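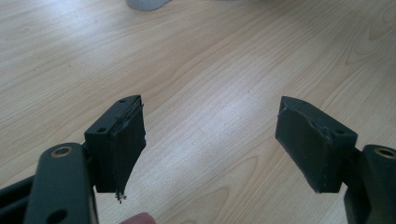
Photo: Plandanis Robotics Laboratory, student project section

Ticket 235
Subject: Left finger pad torn on hand-held gripper, objects slipping during demonstrations
Opened: 4/14/26
Submitted by: Monik project team, Introduction to Manipulation course
Assigned to: Plandanis Laboratory Support
Equipment: Gatti hand-held gripper, course set
Category: Mechanical, wear parts
Priority: Normal
Status: Closed, with follow-up

Original report

The Monik team requests replacement pads for the hand-held gripper assigned to its bench. The pad on the left finger is torn at its lower end and has loose threads hanging from it. The pad on the right finger is still in one piece but has started to lift along its top edge. Both pads are glued to their mounting blocks, and the team did not wish to remove them without permission.

The problem was first noticed while recording the cup-stacking task. Cups were rotating in the grip when lifted by the rim, and several were dropped before reaching the stack. The team had assumed that the person holding the gripper was closing it too slowly. A second student repeated the task and had the same result.

The team has a practice run scheduled with the rest of the class and would like to know whether recording may continue with the present pads.

Support reply

Thank you for the report. Please stop recording with this gripper until the pads have been checked. Demonstrations recorded with a slipping pad may be difficult to separate from sound ones later, and the course instructions ask that all recordings in a set be made with the same contact surface.

Please do not trim the loose threads. Support needs to see how far the tear extends into the pad before deciding whether the mounting block can be reused.

In the meantime, please provide the following:
The pad type printed on the kit card.
The adhesive used when the pads were last fitted, if known.
Whether the fingers close evenly when the trigger is squeezed with nothing between them.
Whether any screw on the mounting blocks has been loosened or replaced by the team.

Reply from the project team

The kit card lists the standard rubber pad supplied by Meltow. The adhesive is not recorded. The pads were already on the gripper when it was issued, and no one on the team has removed or reattached them.

The fingers close evenly until the last part of the travel. At that point the lifted edge of the right pad touches the left pad first and folds back. The screws on the mounting blocks have not been touched.

The team also checked the arms for side play. There is a slight movement at the pivots on both sides, equal as far as can be judged by hand. No clicking was heard.

Support reply

Slight play at the pivots is normal for this model. The brass-colored bushings should not be oiled by students. Oil from this location travels to the pads and weakens the adhesive, and several earlier pad failures in the laboratory were traced to it.

The folded edge is of more concern than the play. It changes the point at which the fingers meet, and it will let a thin-walled object turn even when the grip feels firm. Please bring the gripper to the support bench together with its kit card and one of the cups used in the task.

Bench inspection

The gripper was received with both pads attached.

Left pad: ragged along the edges and slightly lifted, with a seam open along the top where the pad meets the block. The lower tip is torn, and pale fibers are exposed at the tear. Pale flecks are present along one edge. The pad is not repairable.

Right pad: uneven at the outer edges, with a curled lip along the top and light scratches on the face. The lower corner is sound. This pad could remain in use for noncritical work if pressed flat and re-glued. Support does not recommend it, as a new pad on one finger and a worn pad on the other will not grip evenly.

Mounting blocks: no cracks found. Screws tight on arrival.

Pivots and linkage: free movement, no binding. No oil found.

Test with the supplied cup: the cup turned in the grip on most lifts by the rim. When lifted by the body, it held. This agrees with the report from the team.

Probable cause: gradual peeling from repeated contact with the tabletop. The tips of the pads extend past the blocks and are the first part to touch when the gripper is lowered too far. The team confirmed that cups lying on their sides were picked up by sliding the fingers along the table until they met the cup. This motion drags the pad tip backward and will lift it from the block over time. Support cannot exclude that the original adhesive was also weak.

Repair record

Both mounting blocks were removed from the arms and labeled left and right before any other work was done. The old pads were peeled off by hand, beginning at the seam. The left pad came away in pieces. The right pad came away whole, apart from a narrow strip near the center that had to be scraped.

The faces of the blocks were cleaned with alcohol and allowed to dry. Adhesive residue remained on the left block after the first cleaning – a second cleaning was carried out with a plastic scraper. Metal scrapers are not to be used on these blocks.

New Meltow pads were cut to the length of the block, without the overhang present on the old pads. A thin layer of contact adhesive was applied to both surfaces. The pads were then pressed on and clamped for 8 hours. The clamp faces were covered with paper to protect the rubber.

The first attempt on the right block was rejected. The pad had shifted under the clamp and was no longer parallel to the top face. It was removed while the adhesive was still soft, and a fresh pad was fitted.

The blocks were returned to their original arms and the screws tightened by hand with the short driver. The fingers now meet along the full face of the pads.

Verification

The gripper was tested at the support bench with the same cup. The test consisted of 100 lifts by the rim, each followed by a pause and a return to the table. The cup was dropped on 3 lifts. In each of these the cup had been gripped at the extreme edge of the pads, and the drop is attributed to placement. No rotation was observed on the remaining lifts, and no edge of either pad had lifted at the end of the test.

The trigger travel was compared with that of the spare gripper and found to be the same. The opening width reported by the recording software was checked with the fingers fully open and fully closed. The closed reading had changed slightly, as expected with pads of a different thickness from the worn ones. The calibration file for this gripper has been replaced, and the former file has been kept in the project folder under its original name.

Reply from the project team

The gripper has been collected. The team repeated the cup-stacking task and the cups no longer turn when lifted by the rim.

The team asks whether the demonstrations recorded before the repair may be kept. They represent a considerable amount of work, and not all of them include a slip.

Support reply

The decision belongs to the course instructor. Support suggests that the earlier demonstrations be kept in a separate folder and marked "old pads." They should not be combined with new recordings in the training set unless the instructor agrees. Runs without a visible slip may still contain a small rotation of the cup, and the closed reading of the gripper will not match the new calibration.

The instructor has since approved this arrangement. The earlier recordings may be used in the written report for comparison.

Instructions for continued use

Inspect both pads before each recording session. Report any lifted edge before recording begins, including one that can be pressed flat again with a finger.

Lower the gripper until the pads are beside the object and clear of the table. For cups lying on their sides, open the fingers fully and approach from above. Do not push the fingers along the tabletop to reach an object.

Keep oil, hand cream and tape away from the pads. Wipe the pads with a dry cloth only.

Store the gripper with the fingers open. Closed storage presses the pads together and may cause them to stick.

Follow-up

A further inspection of the pads is to be carried out in June, when the course sets are returned. The support desk will then decide whether pads cut without an overhang should be fitted to the other Gatti grippers. Teams that find the shorter pads unsuitable for flat objects are asked to report this under a new ticket, with the name of the task.

The kit card has been updated with the pad type and the adhesive. Ticket closed by Plandanis Laboratory Support with the agreement of the project team.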